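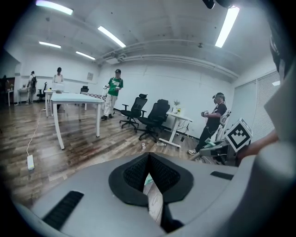 What happens to people's jobs when a company brings in robots?

At Grovar, the jobs change and the people stay. That was the promise we started out with, and after all these years it's still the first thing we tell a new customer, usually before the coffee has been poured.

We help small and mid-sized workplaces hand over the lifting, sorting and fetching that wears people down by the end of a shift. Our first job was for a packing hall in Kirnden with 30 people on the floor, and we spent most of that November just standing beside them and asking what they'd be glad never to do again (they had plenty to say!). We've worked that way ever since. Today we're a team of 96, and the larger part of us came from shop floors, kitchens and warehouses ourselves.

When we joined up with Pravance, we could finally offer proper training along with the machines. Every person whose work is touched by a new system gets five paid days to learn it, change it and complain about it, and we do listen to the complaints. So far more than 335 people have been through the course, many of them from the Yalçınkaya bakeries, where the early crew now sets up the morning line on its own and teaches the newcomers too.

If you'd like to talk, please stop by or write. We're always happy to show you around.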